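BC214 Masonry and Finishes
Handout 6: Mortar joints and bonding in domestic brickwork
Module leader: Veronica Căpraru
Revised 17 August 2026

6.1 Scope

This handout covers the bed joint, the perpend and the common bonds used in half-brick and one-brick walls. Mix design was dealt with in Handout 5 and is not repeated. Movement joints are in Handout 7.

6.2 Terms

Bed joint: the horizontal layer of mortar on which a course is laid.
Perpend: the vertical joint between two bricks in the same course.
Stretcher: a brick laid with its long face showing.
Header: a brick laid with its end showing.
Closer: a brick cut along its length, used next to the quoin header to set up the lap.
Lap: the horizontal distance between a perpend and the nearest perpend in the course below.

Note that "joint" and "pointing" are not the same thing. Jointing is finished as the work proceeds, using the bedding mortar. Pointing is a separate operation in which the joint is raked out and filled with fresh mortar. Marks are lost every year for mixing these up.

6.3 Coordinating sizes

The standard UK brick has a work size of 215 x 102.5 x 65 mm. Adding a 10 mm joint gives a coordinating size of 225 x 112.5 x 75 mm. Vertical setting out is therefore based on a gauge of 75 mm per course, or 4 courses to 300 mm.

Worked case: a pier is to finish 974 mm above the slab. Thirteen courses at 75 mm give 975 mm. As the top bed joint is not present, the brickwork measures 965 mm from the underside of the first bed joint if that joint is omitted from the slab, and 975 mm if it is included. The difference of 1 mm from the required height is within the normal variation of the units and needs no adjustment to gauge. A required height of 690 mm is less convenient: nine courses with their beds give 675 mm, leaving 15 mm. Spreading this over nine beds adds 1.7 mm to each, which is acceptable in isolated work but will be noticed where the pier stands beside a wall kept to standard gauge.

6.4 Bond

Stretcher bond (running bond in American texts) has a lap of half a brick. It is the usual choice for half-brick walls, cavity outer leaves and applied facings. English bond alternates courses of headers and stretchers with a quarter-brick lap. Flemish bond alternates headers and stretchers within each course, also with a quarter-brick lap. Both need closers at the quoin.

Perpends should line up in alternate courses. Check with a level every fourth or fifth perpend along the wall and correct at once; small errors add up along the course.

6.5 Joint colour and profile

The joint takes up almost a fifth of the face area in stretcher bond, so its colour has a large effect on the finished wall. White cement with a pale sand gives a strong contrast with red bricks and draws the eye to any uneven width. Flush joints suit internal work. Recessed joints should not be used outdoors in exposed positions.

6.6 Reading and tasks

Read Mohammed and Zürcher, chapters 2 and 3, and the Claeys site notes on gauge rods. Draw two successive courses of a one-brick quoin in Flemish bond at 1:10, showing closers. Calculate the number of courses and the adjusted bed thickness for a pier 1,000 mm high. Hand drawings to Luana Rocha in the workshop office. 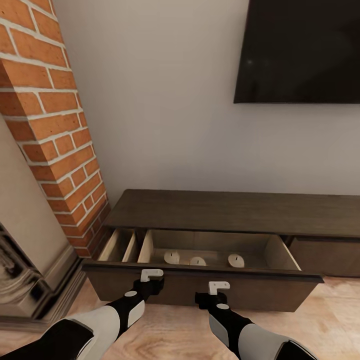
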